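How to get something useful out of a robot open day

I went round the Gresevon open day in February with Sheyla Puma, who buys equipment for our workshop and doesn't trust a demo any more than I do. We came home with free pens and a few real answers. If you're going to one of these, this is how I'd do it.

Step 1. Get there early

The first run of the morning is the one to watch. By the afternoon the staff know which tasks behave and they steer you to those. Ask for the schedule at the door and skip the welcome talk.

Step 2. Ask what is simulated

Half of what we were shown was on a screen. The cabinet task was one of these: a gripper in front of a big wood and glass cabinet, with two long grey handles side by side on the centre boards. Cristian Montoya, who was running the station, told us the simulator had done 400 attempts. I asked how many had been done on a real cabinet. He said 23. Write down both numbers.
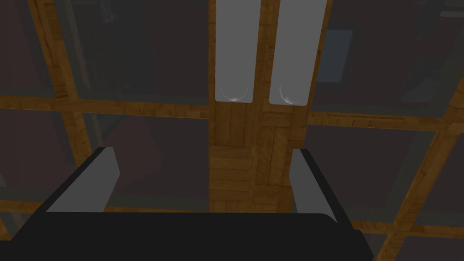 Step 3. Pick the awkward part

Handles that close together would bother me. Ask which one the gripper is meant to take and what it does if it touches the other. Ask about the glass too, as reflections can confuse a camera. You want a plain answer, or a plain "we don't know yet". Cristian gave us one of each and I thought better of him for it.

Step 4. Ask for a second go

Any demo can work once. Ask them to move the starting position a little and run it again while you stand there. If you hear that there's no time, make a note of that as well.

Step 5. Leave the price until last

The brochure said "from 200 a month". Sheyla asked what the "from" left out, and the list included setup, training and service calls. Get it by email before you go home, with a name on it.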